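Flirkska issues safety notice and firmware update for Tisum two-finger grippers

14 September 2020

Flirkska has today published a safety notice covering the Tisum parallel gripper, used singly or in pairs on bench-mounted arms. The fault concerns grip force after a protective stop. No injuries have been reported.

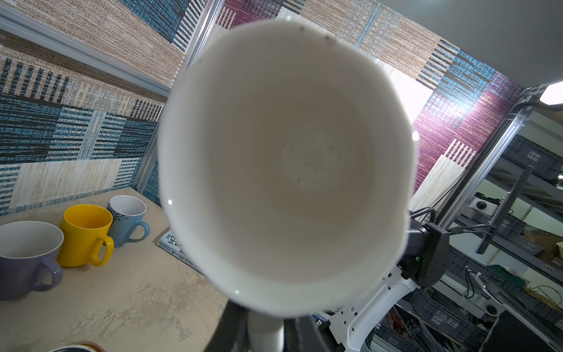
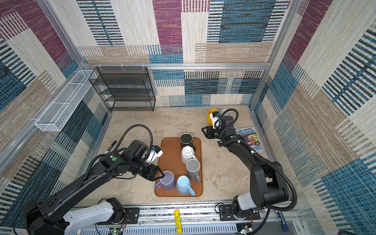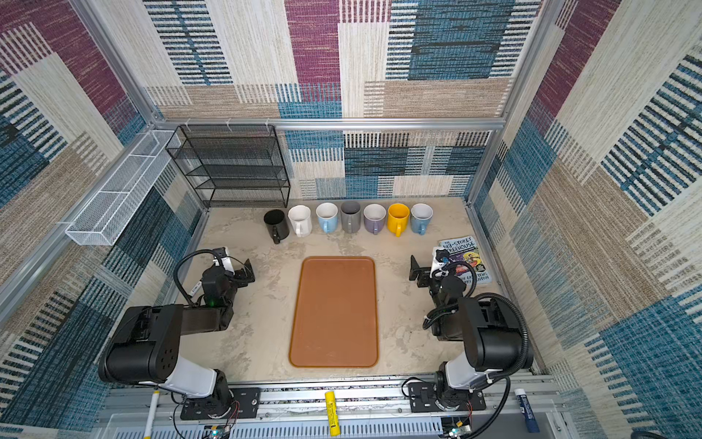

The fault affects units running controller firmware 2.6 and earlier. When a protective stop is triggered while the fingers are closed on a part, the gripper should hold its last commanded force until an operator resets the cell. In affected units the force setpoint is lost on reset and the controller applies the factory default, which may be too low to retain a smooth or heavy part, or high enough to damage a thin one. Handled crockery is a fair test of both cases: a mug taken from above by its rim, as the left arm is doing with the lavender one on the brown tray, has a small contact area and will slip at forces that would hold it securely by the body. Two-arm cells carry an additional risk, as a reset on one arm is passed to the other.

The fault was first reported by Vandberg, which operates paired arms for handling trials. Flirkska reproduced it on its own bench in 11 of 538 stop-and-reset cycles. All 11 occurred when the reset was given while the gripper was still reporting force data to the controller.

A total of 2656 grippers are affected. Serial numbers are listed in the notice. Units supplied through Szczepańska carry a separate label on the flange and are included.

Until the update is installed, operators should:

Clear the fingers by hand, with drive power isolated, before resetting after any protective stop.
Keep hands out of the space beneath a held part.
Disable linked reset on cells with two arms.
Stop using the gripper for glass, blades or filled containers.

Firmware 2.7 stores the setpoint in the gripper and requires a separate confirmation before force is reapplied. Installation needs no change to wiring or mounting. The grip test in section 2 of the notice must be repeated afterwards and the result kept with the cell's risk assessment.

"The stop itself works as specified. The error is in what the controller does at reset, and operators should treat any held part as unsecured until they have updated," said Aniela Michalski, head of product safety at Flirkska.

The notice and firmware are available from the Flirkska support pages. Customers without network access to their controllers can request the update on a memory card.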